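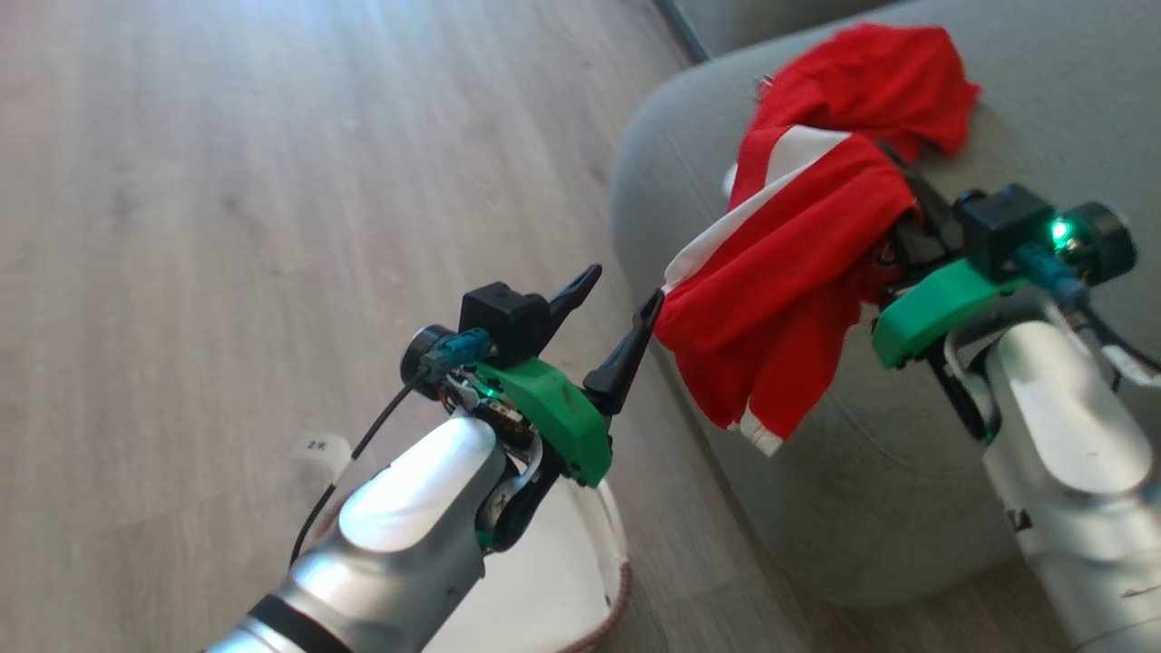

Why Does Bread Rise?

Have you ever watched a ball of dough sit in a bowl under a tea towel? It looks as if it's doing nothing at all. Then you go off to play for an hour, come back, lift the towel and whoosh, it has doubled in size! So what's been going on in there?

The answer is that the dough is full of living things, and they've been having an enormous dinner.

Meet the yeast

Yeast is a fungus, which makes it a cousin of the mushroom. Each yeast is a single cell, shaped a bit like an egg, and far too small to see without a microscope. Baker's yeast from a packet looks like tiny beige grains, but every one of those grains holds a gigantic crowd of cells packed together and dried out. They aren't dead, only resting. Give them water and a bit of warmth and they wake up hungry.

And what do yeasts like to eat? Sugar! You may be thinking that there's no sugar in plain bread, and you'd be nearly right. Flour is mostly starch, and starch is made of lots and lots of sugars joined together in long chains, like beads on a string. When flour gets wet, special helpers called enzymes (say it EN-zimes) start snipping the chains into short pieces. The yeast gobbles up the little bits.

Burps and bubbles

When yeast eats sugar, it makes two things. One is alcohol, which mostly disappears in the oven. The other is a gas called carbon dioxide, the same gas that makes lemonade fizzy and the same gas that you're breathing out right now. You could say that the yeast is burping, and a lot of people who teach baking do say exactly that, because it always gets a giggle.

Scientists call this whole business fermentation. It's a very old trick. People in ancient Egypt were baking risen bread thousands of years ago, and they had no idea that yeast existed! They just knew that if you left dough alone for a while, or saved a lump of yesterday's dough to mix into today's, you got softer bread.

The stretchy net

Now for a puzzle. If you blow bubbles into a glass of water, they pop at the top and the gas escapes. So why doesn't the gas escape from dough?

Wheat flour contains proteins, and when they meet water they link up to make something called gluten. Gluten is stretchy and strong. When you knead dough (that's the pushing, folding and squashing part, and it's the best part) the gluten gets lined up into thin sheets, all through the dough. The gas is trapped inside, and the sheets stretch like thousands of tiny balloons being blown up all at once.

You can feel this happening with your own hands. At the start of kneading, dough is lumpy and tears easily. After ten minutes it's smooth and springy. Bakers have a lovely test for it called the windowpane. Pull off a small piece, stretch it gently between your fingers, and see if you can get it so thin that light shines through. If it rips straight away, back you go for more kneading!

Some flours, such as rice flour and maize flour, have no gluten. Bread made from those needs a different sort of helper to hold the bubbles in, and bakers often use ground-up seed husks that turn to jelly in water.

Into the oven

The dough has one last growth spurt to come. As it warms up in the oven, the yeast works faster and faster, and the gas inside each bubble swells, because gases take up more room when they're hot. Water turns to steam and pushes as well. The loaf can shoot up in the first few minutes, and bakers call this oven spring.

Then it gets too hot for the yeast and the yeast dies. (Sorry, yeast.) The gluten sets firm and the starch goes solid, so the bubbles stay where they are. Those are the holes you can see in your toast! Meanwhile the outside dries out, turns brown and starts to smell wonderful.

What about sourdough?

Sourdough bread has no packet yeast in it. It uses wild yeast, which lives on grain and in flour, and it uses friendly bacteria too. You mix flour and water, leave it in a jar, and feed it with fresh flour every day. After a week or two it's bubbling away nicely. This is called a starter, and the bacteria make the acids that give the bread its tangy taste.

Lots of people give their starters names. Leonor Guerreiro keeps hers in a big glass jar and calls it Dabbas. It came from her grandmother's starter and it has been fed for 12 years. It has even been on holiday!

Try it yourself: the balloon that blows itself up

You will need:
a small, clean plastic bottle
a balloon
two teaspoons of dried yeast
two teaspoons of sugar
warm water (warm like a bath, never boiling)
a grown-up to help with the water

Stretch the balloon a few times so that it's nice and floppy. Pour warm water into the bottle until it's about a third full. Add the sugar and swirl it round, then add the yeast and swirl again. Pull the neck of the balloon over the top of the bottle and stand it somewhere warm.

Have a look after ten minutes, and again after half an hour. You should see froth on the water and the balloon beginning to stand up. Once you've done it, try changing one thing. What happens with cold water? What if you leave out the sugar, or swap it for flour? Write down what you think will happen before you look.

Words to know

Carbon dioxide: a gas made by yeast, and by you when you breathe out.
Enzyme: a tiny helper that cuts big things into smaller ones, or joins things together.
Fermentation: what happens when yeast eats sugar and makes gas and alcohol.
Gluten: the stretchy stuff in wheat dough that traps the bubbles.
Proving: leaving dough somewhere cosy so that it can rise.
Starter: a mixture of flour and water with wild yeast living in it.

Written by Lizelle Kekana. Experiment tested by Hoi-yan Hung.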